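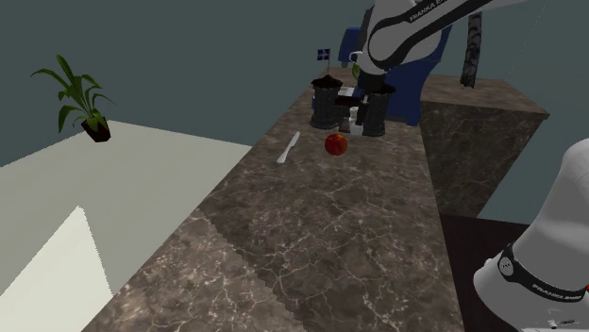

Fruit-growers list, Nikbridge and district
Subject: Re: Black mulberry – cuttings and the leaning one
Date: 17 June 2023

Hello all,

Sorry for the slow reply, I've been up to my elbows in gooseberries and the thread had dropped halfway down my inbox before I noticed it was a mulberry question. Mulberries are my weak spot! I'll answer in bits between the quotes if that's all right with everybody.

> We have taken on a garden at Grurndale with a very old black mulberry in
> the lawn. The house papers have it planted in 1811 and it is number 485
> on the old estate tree list, so somebody once cared about it. It leans
> towards the south and two of the big branches are resting on the ground.

Lucky you. I'm pretty sure I know the tree, if it's the one you can see from the footpath by the long wall. I used to walk a dog past it and I'd look over in August to see how the fruit was coming on, and no, I never reached over, although my sister did and ruined a cream cardigan.

About the date, I'd take it with a pinch of salt either way. Black mulberries look ancient long before they are. They get that gnarled, burry trunk and start lying down on one elbow when they're barely middle-aged, and plenty of the ones with a king or a poet attached turn out to be Victorian. But yours has paperwork, and if the paperwork says 1811 that's better than most people have got. Do check it's talking about the same tree, mind. They root again so easily from a fallen limb that the one you've got might be a chunk of the original that set off on its own. Same plant, strictly speaking, just not where it started.

> My husband wants to prop it and I would like to take the two low branches
> off so that we can mow. Which of us is right?

Your husband, I'm afraid. Please don't take them off! Those two branches may be what's holding the tree up. If you scrape a bit of soil away where they touch down (fingers, not a spade) you may find they've rooted, and then they're doing the job of a prop and feeding the tree as well. I'd just give up on that patch of lawn. Let the grass go long underneath, or kill it off and mulch with something coarse, keeping the mulch away from the main trunk. You'll want to get in there for the fruit in August anyway and long grass swallows every berry that drops, so mulch would be my choice.

If you do prop the rest, get somebody who knows about trees to look at it first. The thing I've seen go wrong is a forked post jammed in tight under the bough, and then the bough grows or moves and the bark gets rubbed away just where it's taking the weight. You want something wide and a bit soft between the two, old rubber matting or similar, and you want to look at it every year. Steel chains round the branch are a horror. There was one at Upadhyay, in the hospital garden, where the chain had completely disappeared inside the wood. You could see it go in one side and come out of the other.

And check whether there's a preservation order on it before you cut or bolt anything. The council will tell you, it's a five-minute phone call, well, it's a forty-minute phone call with five minutes of talking in it.

> There is also a lot of dead wood in the crown. Can we cut it out now while
> we can see which bits are dead?

Dead wood, yes, if it really is dead, and this is a good time to spot it. But mulberries come into leaf so late that people get caught out. I had a message in May from someone over at Matel who was ready to fell hers and it was in full leaf three weeks later. So tie a bit of wool on everything you think has died and go round again in July. If there's still nothing on it by then, out it comes.

Live wood, no. Leave the saw in the shed until the tree is properly dormant. Mulberries bleed when they're cut in growth, this white milky stuff, and it just goes on and on and you can't do a thing to stop it. I did mine in April once, the first year I had it, one branch no thicker than a broom handle that kept catching me in the eye. It dripped for days. The tree got over it, I'm not sure I have. Between leaf fall and Christmas is when I do anything I need to now, and I don't do much. They don't need pruning to fruit, only to get them out of their own way.

> Finally, we would like to grow some young ones from it, one for us in case
> the worst happens and some for the village. Seed or cuttings? I have read
> both, and I have also read that you can just bang in a branch.

Now this is the fun part!

Don't bother with seed. You can do it, they'll come up, but you won't get your tree, you'll get a seedling of it, and you could be waiting a very long time for a fruit. If the whole point is to keep the Grurndale tree going then it has to be a piece of the Grurndale tree.

The banging in a branch is true, or true enough. They're called truncheons and it's how a lot of the old ones were done. You take a good long piece in winter, as thick as your arm or a bit less, from wood that's got some of those warty burrs on it if you can find it, and sink it deep in the ground, at least half its length, so that it doesn't rock. Then you leave it alone. I've done 5 that way over the years and got two trees, so it isn't magic. One of the failures came into leaf beautifully and then went brown in the first dry spell, and when I pulled it up there wasn't a root on it. It had been living on what was in the wood. So don't go offering it to the village until it's been through a second summer!

Ordinary hardwood cuttings are slower to look like anything but you can do a whole row of them without robbing the tree. I take mine in November, a bit of last year's growth with a little heel of the older wood at the bottom, the length of a pencil and a half. They go in a trench with plenty of grit in the bottom, out of the wind, with just the top couple of buds showing. Firm them in with your boot, and firm them again after a frost when they've lifted. Some years most of mine take and some years hardly any, and I've stopped trying to work out why. A very old tree often doesn't make much young growth and what it does make can be thin, so pick the strongest you can find, wherever it is on the tree. The ones that sprout straight out of the trunk are often the best.

But in your case I wouldn't start with either. Look at your low branches! If they've rooted you've got ready-made plants lying on the lawn. And if they haven't, you can layer some of the thinner side shoots this autumn. Scratch the bark on the underside, peg it down in a shallow dip with gritty soil, put a stone on top and forget it for a year, eighteen months is better. Then cut it from the parent in the dormant season and pot it or plant it out. It's the nearest thing to a sure bet with mulberries and it costs nothing.

When you lift them be very gentle with the roots. They're fleshy and brittle, bright yellowy orange, and they snap like carrots. Don't trim them to fit the hole, dig a bigger hole. I start mine in deep pots and I move them on before they begin to go round and round.

Somebody else asked (was it on this thread or the fig one? I've deleted it now) how far from a patio you'd want to plant one. Further than you think. The fruit stains everything, paving, washing, the dog, and then the birds take it all next door and share it out. Ours is over the gravel and even so there are purple footprints into the kitchen every August. Wear your oldest clothes and pick early in the day. A green, unripe berry rubbed on the stain is meant to get it off your hands and it does help a bit. It did nothing whatever for the cardigan.

On a different matter, I've still got the notes from the winter grafting day if anyone wants them, and I owe somebody a bundle of labels. I've also got gooseberries coming out of my ears as I said, red and green, bring your own tub. I can't post them, please don't ask me to, I tried it with raspberries once.

Back to the mulberry for a second. If you're happy to have a visitor I'd love to come over in the autumn and look at those two branches with you, and I could bring pegs and a bucket of grit. In return I'd beg a cutting or two. My own tree came from a nursery that closed years ago and the label just said "Mulberry, black", so I've no idea what it is, and I've always wanted to put one with a bit of a history beside it and see if the fruit tastes any different. The house at Upadhyay used to claim theirs was sweeter than anyone's, but then they would.

One more thing I meant to say further up: don't feed it. A tree like that, sitting in a lawn for 200 years or near enough, has sorted itself out. If we get another summer like the last one then a long slow soak once a week under the outer edge of the leaves would be kind, and that's all I'd do.

Let me know what you find when you scrape the soil back. I'm dying to know!

All the best from the wet end of Nikbridge

PS Leaf question from the same message, I nearly missed it. Rough on top like a cat's tongue and heart-shaped at the base, that's black. The white one's leaves are smoother and shinier. The colour of the fruit won't settle it, as white mulberries can have dark fruit too.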